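Section 3. Rehearsing a room in the simulator before the robot goes on shift

This section is for the shift lead and for the people who already do the clearing and sorting by hand. Read it before the first live run at Grasau or Pikbridge. The sales sheet says set-up "takes care of itself." It does not, and the hours you spend on it should go on the time sheet as work.

Before you start

You need a login for Baner, the simulator, and a person who knows the real room. A floor plan will not do in place of that person. At Pikbridge the plan left out a cart that had stood by the door since June.

3.1 Load the room

1. Open Baner and choose the room from the site list.
2. Set the robot at its start point with both arms raised.
3. Switch to the body view. You are now looking out over the robot's own shell, and the view may load at a slant. Leave the slant alone until 3.2 is done, as leveling the view clears the start point.

Note: The practice room has its own furniture and wall patterns. It will not look like your workplace. Good scores in it tell you the arms move as told, and very little else.

3.2 Check the reach

Find both grippers over the top of the gray shell. In the practice room, the right one should come up close to the wooden cabinet with the teal panel, near the small black object on top. The left one should have open space ahead of it, toward the red floor.
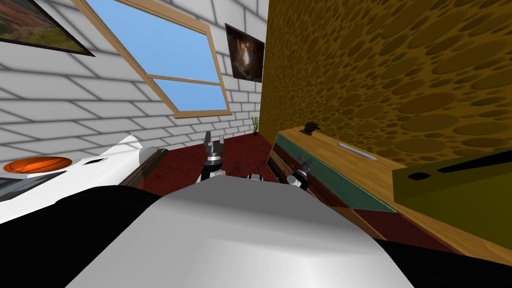
3.3 Run the task

1. Pick one item and one place to put it down. Start with the gray bar on the cabinet.
2. Run the task 15 times without changing anything.
3. Write down every miss, including the ones Baner marks as "recovered." A recovered drop is still a drop if the item is glass.
4. If you get 3 misses or more, stop and call support.

Caution: Do not let a clean run in Baner stand in for a supervised run on the floor. The vendor quotes 4000 practice runs. None of them had a coworker walking past with a tray.

3.4 What changes for staff

The brochure says the robot "frees people up." At the Thibodeaux site it moved one sorter from sorting to watching, and watching for a whole shift is tiring in its own way. Rotate the watcher at every break - sooner if they ask.

Anyone on the floor may press stop. They do not need to give a reason, and a stop must not count against the shift's numbers. If your manager's dashboard shows stops by name, have that column turned off before the first live run.

Send misses and complaints to Marisol Mercado, who keeps the log for all sites.

Section last changed 2023-10-02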